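Ceiling mount, week 2

Ok so the Skano cell is finaly running again, in the simulator at least. Quick notes before I forget what I changed.

Base was in the wrong spot. I'd copied the numbers from the old Borham layout, which had a table mount — so every reach came out upside down. Spent a whole evening on that. Flipped the base, reset the joint zeros, saved the home pose as its own file this time.

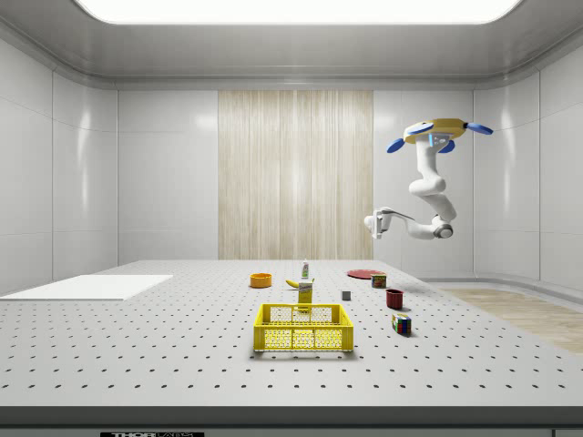 The cell with the arm hung from the ceiling. Fingers closed, clear of the table.

Next job, the gripper cam. Offset was 19 mm in my config and 20 in the drawing. Went with the drawing. Also turned the physics rate up to 1000 Hz, slower to run but I can live with that for now. Banana is my test object for the close-up view, easy colour to pick out and I know the model well.

Still to do — redo the finger collision shapes, they're way too simple for that stepped profile. And check the cable limits on the last joint before I let it do anything long. 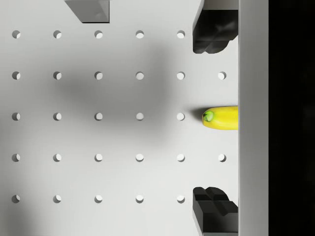 Magnus Guthrie wrote in to say I should redo the camera offset every time I touch the joint zeros, and that the drawing isn't gospel either. Fair. Adding it to the start-up list tonight, right under teh home pose check.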